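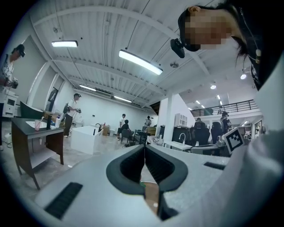 Jirnumard hall, suspended fluorescents and mezzanine spotlights.

jirnumard-hall-light

Horizontal illuminance readings for a single large workshop hall, with a fixture list and a station plan. Compiled by Esard for the relighting study at Jirnumard. Release dated 21 May 2022.

Contents

readings.csv: 206 rows, one per reading
stations.csv: 14 rows, one per measuring station
fixtures.csv: one row per ceiling fixture
plan.pdf: floor plan with station codes and grid origin
CHANGES.txt

The room

The hall is open from the floor to a white corrugated ceiling carried on white structural beams. A mezzanine runs along one side. The ceiling below the mezzanine roof line is lower than the main ceiling and is treated as a separate zone in all files.

General lighting in the main zone comes from long rectangular fluorescent fixtures hung below the corrugated deck. They do not all hang at the same height. The lower ceiling over the mezzanine has round recessed spotlights on their own switch. The small dome-shaped fixture on a beam is listed in fixtures.csv as type D with the function left blank. It was excluded from the lighting calculations.

Zones

M: main floor under the suspended fixtures
Z: mezzanine deck
U: floor area under the mezzanine deck

Stations are coded by zone letter and serial number, for example M03. Serial numbers follow the order in which the stations were laid out and have no spatial meaning. Use the x and y columns for position.

Method

All readings were taken in April after sunset with the hall doors closed. The meter was a Reson handheld unit with a cosine-corrected head, zeroed with the cap on before each round. The head was leveled on a tripod at bench height. Fluorescent circuits were left on until the reading at station M01 stopped drifting, and only then was a round started. Equipment and furniture stayed where they stood. Shadowing from tall cabinets and carts is therefore part of the data.

Where a station could not be reached, the row is absent. There are no placeholder values.

Columns in readings.csv

station: code, see stations.csv
round: integer, starts at 1
circuit: F (fluorescents only), S (spotlights only), FS (both)
lux: integer, as displayed by the meter
height_cm: height of the meter head above the local floor, 100 throughout
flag: blank, or one of the flags below

Columns in fixtures.csv

id: fixture code
type: F, S or D
zone: M or Z
mount: suspended, recessed or beam
drop_cm: distance from the ceiling to the top of the fixture, blank for recessed fixtures
state: on, off or flicker

Flags

a: the operator's shadow may have reached the head
b: a lamp within direct view of the station was flickering
c: reading repeated, first value discarded

Flagged rows are kept in the file. The summary figures in the study report leave out rows flagged a and keep b and c.

Reference level

The study compares main-floor readings against a design target of 500 lux with both circuits on. The target was set in the project brief and applies only to zone M. Do not apply it to zone U, which is used for storage and passage.

Known problems

The grid origin on the plan is the inside corner of the hall. An earlier draft used the outer face of the wall, and copies of that draft are still in circulation. If the first row of stations lands inside the masonry, the plan is the old one.

Lamp age was not recorded. Differences between neighboring fluorescent fixtures may come from age, dirt or hanging height, and the data cannot separate them.

Reflectance of the ceiling was not measured. The value in the Bukhari model file is a catalog figure for white painted sheet metal and ignores the corrugation.

Spotlight readings at the edge of zone Z change sharply over short distances. Interpolating between stations there gives poor results.

Not suited for

Glare assessment, daylight studies, emergency lighting checks, or color work. The meter records illuminance only.

Units and format

Files are UTF-8, comma separated, with a header row. Decimal separator is a period. Coordinates are in centimeters from the grid origin, x along the long wall.

Reuse

Free to use and redistribute with the file set kept together. Cite as: Esard, jirnumard-hall-light, station readings and fixture list. Corrections go in CHANGES.txt with the station code and the old value.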